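Wikberg Residents Forum
Public Safety > Courts and Police

Thread: Charges in the Motgate parking structure burglaries

Moderator_Wikberg
24 Apr 2018

Members are advised that the police department has issued a statement on the break-ins at the Motgate parking structure. Two adults have been charged with vehicle burglary and possession of stolen property. Both were arraigned this morning and entered pleas of not guilty. The court set the next hearing for October.

Please keep the discussion to matters already in the public record. Posts that name or attempt to identify the defendants will be removed.

eastlot_permit

Thank you for posting the statement. I hold a monthly permit at Motgate and my vehicle was one of those entered. I filed a report the same day and received a case number, but I have had no contact from the department since. Does anyone know whether owners are notified when charges are filed, or are we expected to follow the court calendar ourselves?

Ovosberg_Tenant

In my experience the prosecutor's office sends a letter to each person listed as a victim in the complaint. If your vehicle is not part of the charges, no letter will come. I would suggest calling the records desk with your case number and asking whether your report was included.

The statement refers to 127 reports taken at the structure, while the complaint covers only 4 of them. Most permit holders should therefore not expect to hear anything.

garage_level_3

I must disagree with the tone of the statement. It suggests that the matter is closed, and the figures quoted above show otherwise. Four counts out of 127 reports is a poor result, and the operator, Bunnag Parking, has yet to say whether the cameras on the upper levels were working during the period in question. Permit fees went up to $138 a month on the promise of better security.

Moderator_Wikberg

The statement does not say the matter is closed. It says that the investigation is continuing and that further charges may be filed. I would ask members to read the full text before characterizing it.

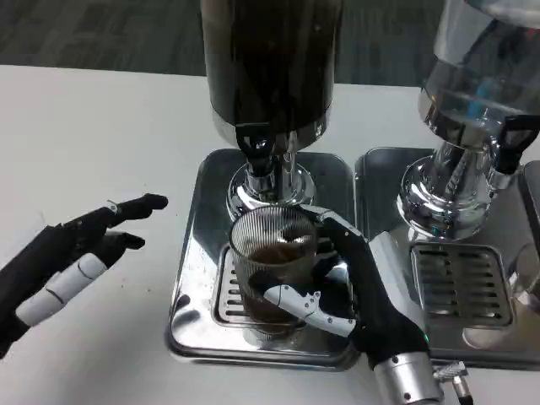

With regard to the cameras, the operator has been asked for a reply and I will post it in this thread if one is received.

garage_level_3

I have read the full text. The sentence about further charges is the last one on the page, and the headline says "Arrests End Motgate Break-Ins." I do not think my reading was unreasonable.

Ovosberg_Tenant

Both points can be accepted. The headline is poorly worded — the body of the statement is more careful. A prosecutor will generally file the counts that can be supported and add others later if the evidence allows. I would also caution against treating the arrests as proof of anything. The defendants have pleaded not guilty.

eastlot_permit

I called the records desk as suggested. My report is on file but is not part of the complaint. The clerk advised me to send in the serial number of the stolen navigation unit, in case it matches property held in evidence. Other owners may wish to do the same.

northgate_walker

Can serial numbers be submitted by email, or must they be brought in person?

eastlot_permit

Email was accepted in my case. The case number has to be in the subject line.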